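**Left finger closing late on dual hand-held grippers, pad squeeze on soft fruit**

**clockey** (Coralie Lockyer)

Unit is a pair of hand-held two-finger grippers on the Prirutden logger, firmware 599. Task is fruit sorting on a tabletop, mixed hard and soft items. Fault as follows.

On the left unit, the recorded jaw width lags the trigger. The operator closes, feels no change on the trigger, closes further, and the pads go past contact. On a tangerine this leaves a dent. On a grape it leaves a split grape. The right unit tracks normally. I have 3257 episodes logged since June and the lag shows in 696 of them, all left side.
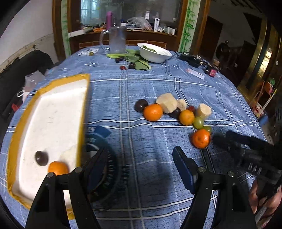 The lag is worse after a long session and clears if the unit is powered off for 10 minutes. I swapped the pads between units and the fault stayed on the left. I have not opened the linkage. Before I do, has anyone seen this on the Gradberg encoder boards?

---

**flutska_bench**

Clears on power-off and gets worse with run time, so I would look at heat first. Encoder board sits next to the regulator on that revision. Put a thermocouple on it and log alongside jaw width.

---

**drutherford** (Declan Rutherford)

I disagree with heat. An encoder fault would give you wrong width in the log. It would not make the operator squeeze harder, because the trigger is mechanically coupled to the fingers on these. If the operator feels nothing on the trigger, there is slack between the trigger and the linkage. Check the pivot screws for play before touching electronics.

---

**clockey**

Coupling is mechanical, agreed. But the operators watch the width readout on soft items, as the procedure tells them to. If the readout is late, they keep closing. "Feels no change" was poor wording on my part. They see no change.

---

**drutherford**

Then the procedure is part of the fault. A display that can lag should not be the stop cue for a grape. I would still check the pivots. A loose one can give you real lag and apparent lag in the same log, and you will not be able to separate them afterward.

---

**flutska_bench**

Pivot play does not recover after a rest with the power off. Heat does.

---

**drutherford**

It recovers if the operator also rests for 10 minutes and comes back with a different grip.

---

**clockey**

Fair. I ran it both ways. Power left on, operator rested: lag remained. Power off, same operator, same items: lag gone. Pivots on the left unit have no play that I can feel with the jaws open.

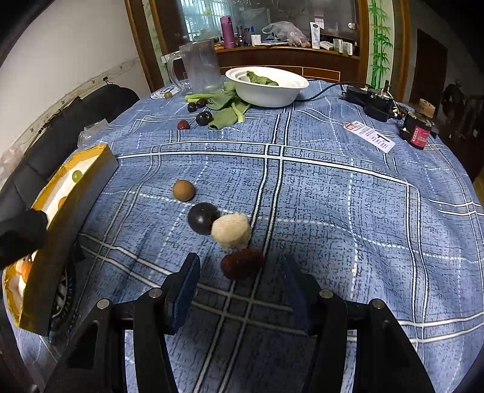 Should the 696 episodes be thrown out? Keep them, but flag the left width channel as invalid and leave the right channel alone.

I have stopped left-hand work on soft items until the board is changed. Hard items continue.

---

**ackroyd_t**

We had the same symptom on a Gradberg board. Ours was a cracked joint on the connector, fine cold and intermittent warm. The logger held the last good value until the next one arrived, so it looked like lag when it was dropped samples. Compare raw timestamps with the filtered channel. If there are gaps in the raw data, reflow the connector.

---

**clockey**

Raw channel has gaps. Left only, and they line up with the late closes in every episode I have opened so far. Reflowing the connector tonight and logging board temperature as flutska_bench suggested.

---

**drutherford**

I withdraw the pivots. I do not withdraw the point about the procedure. The logger should blank the readout on a dropped sample, and holding the old value is a defect whatever happens with the joint.

---

**clockey**

Agreed, filed against 599. Will post the temperature log when I have a full session on it.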